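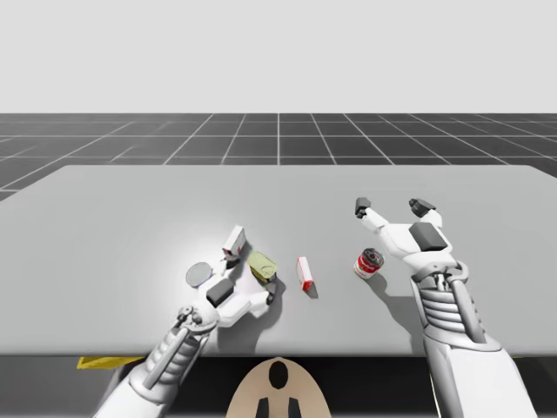
Meenakshi Goel wrote to me in September that limestone quarries get judged by the hole they leave, when the waste rock beside the hole does more harm. I agree with her, and I think the permit rules should say so.

Take the Gosard quarry. The pit covers 24 hectares and has stable walls. The spoil heap on its north side is smaller, but it is made of clay, broken shale and fine dust, and it sheds mud into the stream after any long rain. The restoration plan gives the pit 12 pages. The heap gets one paragraph and a line about grass seed.

Clay-rich spoil holds water. On a steep face the water builds pressure between the grains and the slope starts to creep. Grass roots are too shallow to stop this. A lower slope angle and a drain at the base would - both are cheap if they are built while the heap is growing, and costly afterward.

Kimutai Mfaume objects that flatter heaps take up more land. They do. At Gosard the extra strip would be 300 meters long, on ground the operator already leases for storage.

My view is that no permit should be renewed without a drainage survey of the waste rock, paid for by the operator and open to the public. The pit can wait its turn.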